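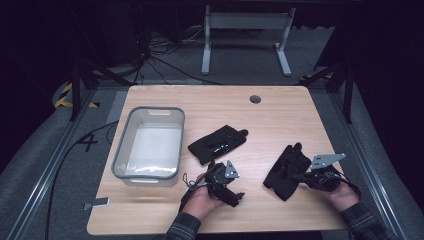 Pinces à main Tiltari au poste de démonstration, avec les gants et le bac de transfert.

Évaluation du matériel : pinces de démonstration Tiltari, distribution Plultier
Site de Karnstead, atelier de préparation des plateaux
Avis rendu le 22 mars 2018

Le présent avis porte sur la paire de pinces à main Tiltari, retenue pour l'enregistrement des gestes de manutention en vue de l'automatisation partielle de l'atelier. Il complète l'avis déjà rendu sur le système Owusu, qui était commandé par un pupitre fixe. Il s'adresse aux responsables d'atelier, aux services de prévention et aux représentants du personnel des sites qui envisagent un équipement comparable.

Objet et prix

La paire est facturée 3 000 euros hors taxes, câbles compris. L'opérateur tient une pince dans chaque main et effectue la tâche telle qu'il la connaît ; les gestes enregistrés servent ensuite à régler les bras qui reprendront une partie des transferts entre bacs et plateaux. La table et la structure en profilés d'aluminium ne sont pas fournies par Plultier. Le site a aménagé ses propres postes sur un sol en moquette grise, choix que le service de prévention a accepté sous réserve d'un marquage jaune et noir des parties en relief.

Prise en main

La formation initiale tient en une demi-journée. Les 27 agents de l'atelier l'ont suivie, y compris ceux qui ne souhaitaient pas participer aux enregistrements. Cette disposition avait été demandée par les représentants du personnel et nous en recommandons la reprise ailleurs : les agents non volontaires connaissent désormais le matériel et peuvent en discuter avec leurs collègues en connaissance de cause.

La fermeture de la pince est progressive et le retour d'effort, quoique limité, suffit pour des objets rigides. Les agents les plus anciens ont signalé une gêne au début : la pince éloigne la main de l'objet, et le geste appris à mains nues doit être repensé. Il faut compter plusieurs séances avant de retrouver un rythme régulier. La plaque métallique triangulaire montée sur le dessus élargit l'encombrement, ce qui appelle une certaine attention lorsque les deux mains travaillent près l'une de l'autre.

Le poids est correct pour une séance courte. Au-delà d'une heure, la fatigue du poignet a été mentionnée par plusieurs agents, et le site a fixé en conséquence une durée maximale de quarante-cinq minutes, suivie d'un retour au poste habituel. La notice de Plultier, longue de 114 pages, ne contient aucune recommandation sur ce point. Nous considérons cette absence comme une lacune.
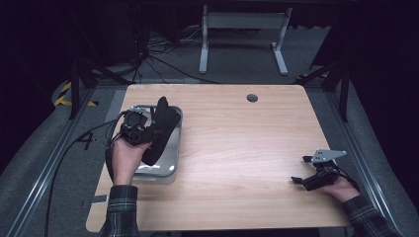
Les câbles constituent la principale réserve des utilisateurs. Leur longueur est suffisante, mais leur poids se fait sentir lorsque le bras s'étend vers le fond de la table, et leur passage au sol impose de vérifier le cheminement avant chaque séance. Une version sans fil est annoncée par le distributeur pour le mois de juin ; nous n'avons pas pu l'examiner. Les doigts souples, en revanche, ont donné satisfaction : ils ménagent les rebords des plateaux métalliques et se remplacent sans outil particulier.

Effets sur l'organisation du travail

L'introduction du matériel a modifié la répartition des tâches plus tôt que prévu. Les agents volontaires passent une partie de leur temps à enregistrer, et la charge de l'atelier s'est reportée sur les autres. La direction du site a corrigé le planning après quelques semaines, en inscrivant les séances comme du temps de production à part entière. Une prime de démonstration a été accordée ; son montant reste en discussion.

La question de la propriété des gestes a été soulevée dès la première réunion. Un accord local prévoit que les enregistrements ne peuvent servir à mesurer la cadence individuelle, et que chaque agent peut demander le retrait des siens. À la date de cet avis, 114 enregistrements ont été validés et deux demandes de retrait ont été traitées – l'une et l'autre sans difficulté.

Quant aux emplois, l'engagement écrit porte sur le maintien de l'effectif pendant la phase d'essai. Il ne dit rien de la suite. Plusieurs agents nous ont fait part de leur embarras à enseigner un travail qu'ils craignent de perdre, d'autres voient dans les bras un moyen d'être déchargés des transferts les plus répétitifs. Les deux positions s'expriment parfois dans la même équipe.

Avis

Favorable, avec réserves. Le matériel est robuste, simple à expliquer et mieux adapté aux gestes de l'atelier que le pupitre Owusu. Avant tout achat, nous demandons que la durée des séances soit limitée par écrit, que le cheminement des câbles soit contrôlé par le service de prévention et que l'usage des enregistrements fasse l'objet d'un accord préalable. Les sites déjà équipés sont invités à transmettre leurs observations sur l'usure des doigts souples, pour laquelle nous ne disposons pas encore d'un recul suffisant.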